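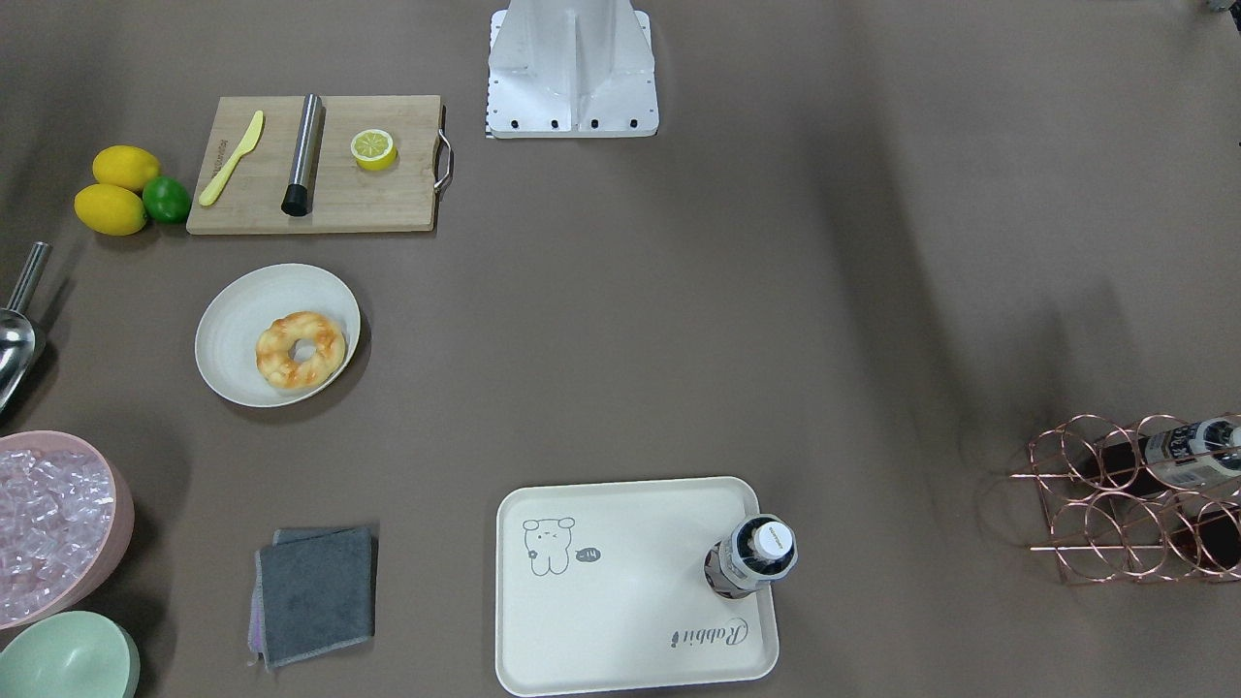 SECTION 4: DRIVER INSTALLATION AND ITS DISCONTENTS

Home | Current Issue | Archive | Submit | Contact

Filed under: Office Systems, Printing, Field Studies

4.1 Setting

We observed driver installation for shared multifunction printers at Panganiban, a shipping office whose machines are older than several of its staff. The office had 60 desktop computers and 12 printers, all of the same model and, as far as the computers were concerned, all strangers to one another. Each employee was asked to install the driver from the vendor's download page, using only the instructions given there. The instructions fit on one screen, and most of that screen was a menu for choosing a country.

We compared two routes. The first was the ordinary download, in which the user picks an operating system from a list and hopes. The second was Fimus, a small program that asks the printer what it is and fetches the matching file. Both were run on machines managed with Dedance, which keeps a log of every installer opened and every installer closed again in a hurry.

4.2 What users did

The manual route failed most often at the point where users had to choose between a "full package" and a "basic driver." Nearly everyone chose the full package, on the reasonable theory that full is better. The package included a scanning suite, a fax monitor, a desktop shortcut to the vendor's store and, somewhere beneath them, a driver. It took up over 800 megabytes. Several participants who had completed the installation could find the store shortcut at once and the printer only with help.

Figure 3, in the previous section, plots installation attempts by hour. The peak falls just before 5 p.m., when people remember that they need something on paper. Fimus flattened this peak but did not remove it, and we doubt that any software will. 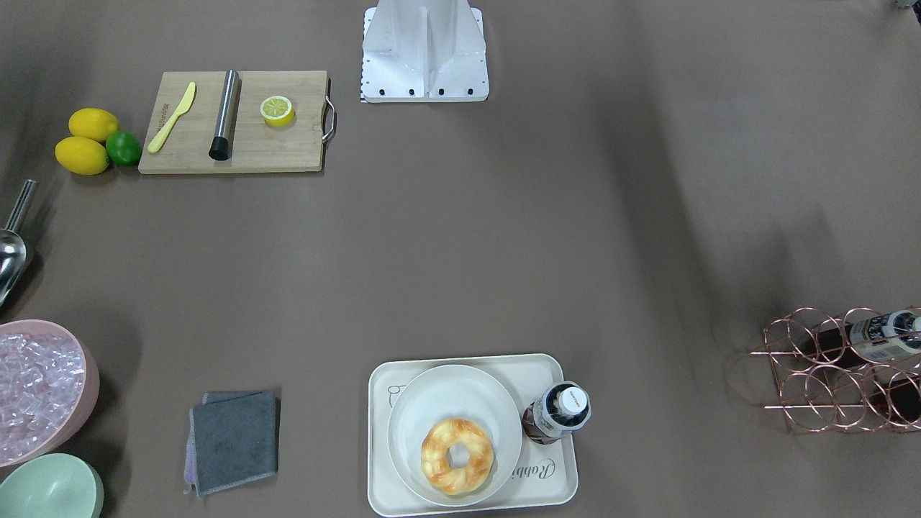

Why does a printer sometimes appear twice after its driver is installed?

The computer finds the printer once over the network and once through the installer, and it creates a separate entry for each; deleting the entry marked offline usually clears up the matter.

Duplicate entries were common enough that we stopped treating them as errors and gave them a column of their own. One department had kept both entries on purpose, naming one "Printer" and the other "Not This One." We left the arrangement in place and recorded it as a local fix.

4.3 Limits

All of the machines came from one vendor, and the office had only 2 kinds of operating system in use. A trial at Destus, where the printers are newer and the complaints more varied, was begun in June. Its logs are not included in the present analysis, partly for reasons of time and partly because we have not yet managed to print them.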